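About Ferelholm

Ferelholm started as a language school with one textbook and a kettle. The textbook has since been replaced. We teach evening classes to adults who once studied a language for years and can now order soup in it.
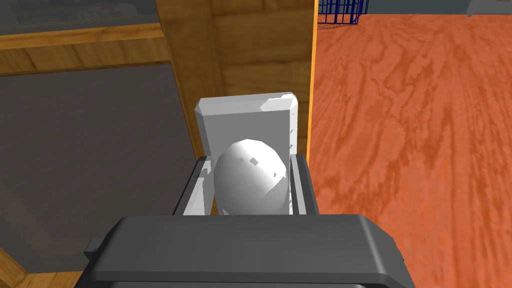
We run 13 courses a year out of Tretudholm, our main building, plus a short one each February for people whose New Year's resolution arrived late. Groups are capped at 6. We tried bigger ones, and the shy students hid behind the tall ones.

Homework is optional, in the sense that we will ask about it. There are no certificates at the end, though you may have a biscuit. Our sister school, Weldu, does exams and does them well, and we send the ambitious people there with our best wishes. 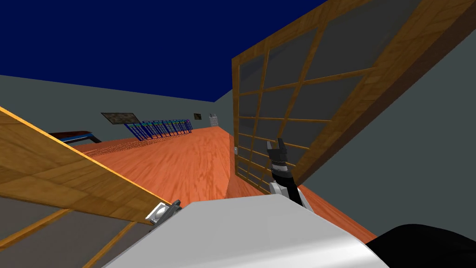
Wooden floor and paned glass panel.

Fees are due at the first class. If you hate it, tell us by the second and we'll give you all but $50 back.

Comments (2)

utura_fan: Did the beginner course twice. Can recommend both times.

mossy50: Is there parking yet?

Related
Course list and fees
Getting to Tretudholm
Why we gave up on the language lab

Contact us | © Ferelholm | Back to top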